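**Kocsis adds attic and crawl space insulation to its home services**

Kocsis, the family-run window and door installer, will begin insulating attics and crawl spaces in January. The new service covers detached homes, semis and row houses, and will be sold under the name Folar.

The company has fitted windows and exterior doors for 1,042 households. Many of those customers asked what else they could do about cold floors, ice along the eaves and heating bills that stayed high after the new windows went in. Until now, Kocsis referred them to other contractors.

Each Folar job starts with a home visit that takes 60 minutes. An installer checks the depth and condition of the existing insulation, looks for gaps around pipes, wiring and the attic hatch, and makes sure the soffit vents are clear. The homeowner gets a written quote by email, with the air sealing and the insulation priced separately.

Blown-in cellulose will be used in most attics. Mineral wool batts are available for knee walls and for crawl spaces with enough room to work. Kocsis will not install over wet or mouldy material. If any is found, the quote will say what has to be removed first. 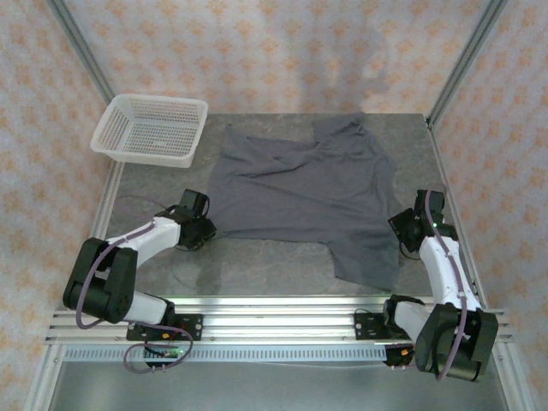
Ferenc Magyar said his upstairs bedrooms had always been the problem, and that he had put off dealing with the attic for years as he didn't know who to call. He was one of the homeowners who had the work done before the launch. "They sealed the hatch and the bathroom fan first, and blew the insulation in after lunch," he said. "The kids' rooms are the same temperature as the hallway now."

Enikő Oláh will manage the Folar crews and schedule all visits. There will be 2 crews to start, both made up of current Kocsis staff who have finished their air sealing training. Window and door bookings will carry on as usual.

Customers who book an attic job together with a full set of windows will get $1,000 off the combined price. The home visit is free, and quotes are good until spring.

To book a visit, call the Kocsis showroom or stop by the front desk and ask for Folar.

**Media contact:** Ewurabena Yakubu, Kocsis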